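## 5. Preparing a Screening in Auditorium Mode

This section explains how to load, check and schedule a feature presentation on the Clirnico playback server. It applies to sites that receive features and trailers by drive or through the Wondis delivery service. Sites that play only from disc should go to Section 8.

### 5.1 Before you begin

Confirm the following:

- The server has been running for at least 5 minutes.
- The projector lamp is off and the douser is closed.
- The booking sheet lists the title, the version (subtitled, dubbed or original) and the picture shape (flat or scope).
- You are signed in with an Operator or Manager account. Guest accounts can view the schedule but cannot change it.

**Caution:** Do not remove a delivery drive while the blue transfer light is flashing. Doing so may damage the feature file and the server's content index. If the index is damaged, every title on the server must be checked again before it can be played.

### 5.2 Loading the feature

1. Insert the delivery drive into the front bay, label facing up, and close the latch.
2. On the main screen, select **Content**, then **Load from Drive**.
3. Select the feature and any trailers you intend to show. Trailers appear under the name of the feature they advertise, followed by a version number.
4. Select **Start Transfer**. An animated feature of normal length takes more than 242 minutes to transfer over the older front bay. The rear bay is considerably faster and should be used when a title arrives on the day of the show.
5. When the status reads **Complete**, select **Verify**. Do not skip this step, even if the same drive has been used at another site.
6. Eject the drive from the **Content** screen and return it to its case.

Titles sent through Wondis appear in the **Incoming** folder. Move them to **Library** and verify them in the same way.

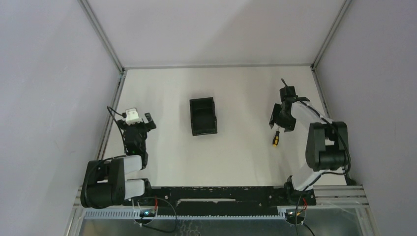

**Note:** A title may be loaded before its playback key arrives. Until then it is shown with a gray padlock. Keys are normally sent by e-mail and are valid only for the server named in the message. To install a key, save it to a USB stick, insert the stick and select **Keys**, then **Add**. A green padlock means that the key is installed and in date. An amber padlock means that the key is installed but its start time has not been reached.

### 5.3 Building the show

1. Select **Shows**, then **New Show**.
2. Enter a show name. Names may contain letters, numbers and spaces - punctuation marks are removed when the show is saved.
3. Drag trailers into the list in the order in which they are to play. The server accepts up to 6 trailers in one show.
4. Place the rating card directly before the feature.
5. Add the feature, and check that its shape and language match the booking sheet.
6. Add the lighting cues. Use **House to Half** at the first trailer, **House Down** at the rating card and **House Up** at the start of the end credits.
7. Save the show.

Many family features include a short scene during or after the credits. Where the booking sheet notes one, move **House Up** to the end of that scene and set the lights to half for the credits.

**Caution:** Mixing flat and scope material in one show requires a format cue before each change. Without the cue, the picture may spill onto the masking.

### 5.4 Sound level

Set the fader to the level agreed for the auditorium. Rooms fitted with the Quinlan sound processor store separate levels for trailers and features, and the change is made automatically. In all other rooms, add a **Fader** cue after the last trailer.

### 5.5 Scheduling

1. Select **Schedule** and choose the screen.
2. Drag the saved show to its start time.
3. Leave a cleaning interval between shows. Auditoriums with more than 800 seats require the long interval.
4. Select **Publish**. The times are then passed to the Skilto box office system.

If a show is moved after tickets have gone on sale, Skilto displays a warning and holds the original time until a Manager approves the change.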